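Zodine Works, Nevthorpe: notes from the March open day

The plant makes moulded panels and metal fittings for storage furniture. Visitors were admitted from 10.15 in groups, entering by the goods yard.

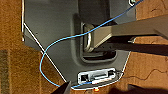 Dark grey moulded panel with a metal loop set in its recess.

Moulding hall. Nine presses, six running. The largest is a Winden unit with a clamping force of 2,000 kN, used for panels and deep trays. Granulate is dried overnight and fed by vacuum line from the silo room. Output on the previous shift was posted at the door: 1,418 parts, of which 882 were panels. Rejects go to the regrinder and return to the feed at a fixed share, which the guide would not give.

Metal shop. Loops are bent from bar stock, deburred in a tumbler and polished. The bending machine was stopped for a die change, so only the polishing line was shown. Extraction was good and the noise tolerable without ear defenders, though these were issued.

Test room. A Kadrić pull tester loads each sampled fitting until it fails. The one demonstration reached 1,575 N before the panel tore at the edge of the slot. The loop was measured afterwards and had not opened.

The paint line was closed to visitors. Tea was served in the canteen at 12.30. Parking is limited and the bus from Nevthorpe station stops at the main gate, ten minutes' walk from the yard.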